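Keeping a Two-Arm Cell Alive: Project Report
Macarena Nieto and Njoroge Simiyu

Our project was to set up one simulated cell and keep it healthy for a full term. The cell is called Olside. It has two arms on one bench, a wooden table beside it, and one job: getting a dark red cover onto a cream pillow. We expected the cover to be the hard part. Most of our hours went into the cell itself, and we loved it!

We started with the bases. Each arm sits on a plate on the bench top, and in the simulator that plate is its own part with its own offset. When we took over, the far arm's plate was off by 2 mm, and every reach over the table inherited that error. We fixed the plate first, then zeroed the joints, then saved the pose under a new name so that we could always go back to it.

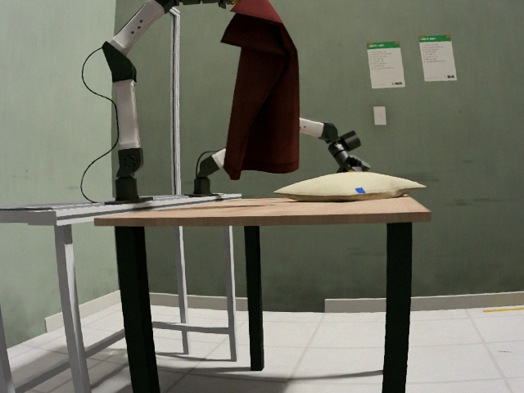

Cables came next. The old model had none, so motions that looked perfect would have yanked a real cable straight out of its connector. We added them with enough slack for the elbow to fold fully, and then lowered the speed limit on the wrist -- a small change that got rid of most of our joint warnings. We also wrote a checker (Mustonen, named after our favorite cafe) that replays a saved motion and stops if a cable stretches past its limit.

Cloth settings took up most of July. Too stiff and the cover behaved like cardboard, too soft and it slid right through the fingers. We ran 750 short lifts with different friction values before we settled on one, and we kept every log.
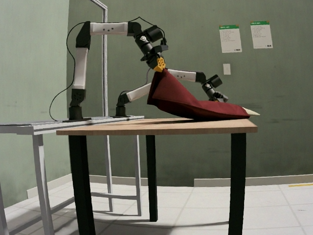

How often does the cell need to be recalibrated?
We do it after every 301 runs, or right away if anyone edits a base plate, a finger or a camera mount. It takes one script and a short look at the overlay plots.

The fingers needed the most looking after. Their lattice shape bends under load, and our first collision mesh treated them as solid blocks, so the grip force readings were nonsense. We rebuilt the mesh with the openings in it and lined up the gripper view again, checking that the tips met on the center line when closed.

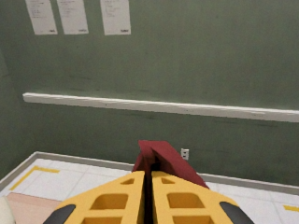 Somkiat Phuthong wrote back on our draft that we should log finger bend on every run, even the boring ones, and that a mesh change deserves its own recalibration entry. We have added both to the maintenance sheet.

Still open: the far arm's wrist drifts slightly after long sessions, and we have not found the cause. Our next test is 2,000 cycles with the cloth switched off, to see if the drift shows up without any load. The maintenance sheet and the saved poses are in the Gramatska folder for next term's team.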